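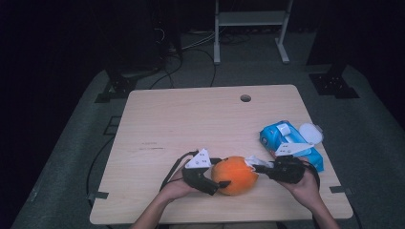

Fig. 1. The orange ball on the tabletop, between two hand-held grippers.

Why Does My Orange Look Brown at Night? A Report on Color and Room Lighting
Suqin Tang, with Lingyun Cheng
July 7, 2026

I got into this topic because of a sweater. I bought it in December, and in the store it was a lovely warm rust color, and then I got it home to my apartment in Luddale and it was, well, mud. My roommate thought I had picked up the wrong one! So when our instructor, Veronika Wieser, asked us to choose a question from daily life, I already had mine.

What we wanted to know

Do people give the same color a different name when the light in the room changes? And are some colors worse for this than others? Lingyun guessed blue would be the worst. I said orange (sweater, obviously).

What we did

We painted cards in 4 colors – orange, blue, green and a grayish purple – and showed them to classmates under 2 kinds of light. One was a warm lamp with a yellowish bulb, the kind you'd have next to a couch. The other was daylight from the big window in the Rewi building, always before lunch. People wrote down whatever color name came to mind. We didn't give them a list to pick from, and I would do that differently now, because reading the handwriting took forever and we got answers like "sad plum" and "school bus but older."

By the end we had 2,181 written answers. Ximeng Xia typed in most of them and deserves a very large thank you. Ximeng Yu helped us sort the names into groups, and we argued for an entire afternoon over whether "rust" counts as orange or brown. We put it in brown. I'm still not happy about it.

What we found

The purple card was the one that moved the most, so Lingyun and I were both wrong. Under the lamp lots of people called it brown or gray, and by the window they mostly went back to purple. Orange stayed orange for nearly everyone. Blue drifted toward green under the lamp, but less than we expected.

I think part of it is that our orange was so bright. A dull orange and brown are close neighbors, and a darker card might have given us my sweater problem. We had paint left over for one but ran out of time.

Problems

The daylight wasn't the same every day. Clouds came and went, and on the grayest morning we should have stopped, but people had already shown up. We also forgot to ask about color blindness until the second week, so those early answers are mixed in with the rest.

If we get to keep going, Lingyun wants to repeat it with fabric from the Sirach market. I'm bringing the sweater.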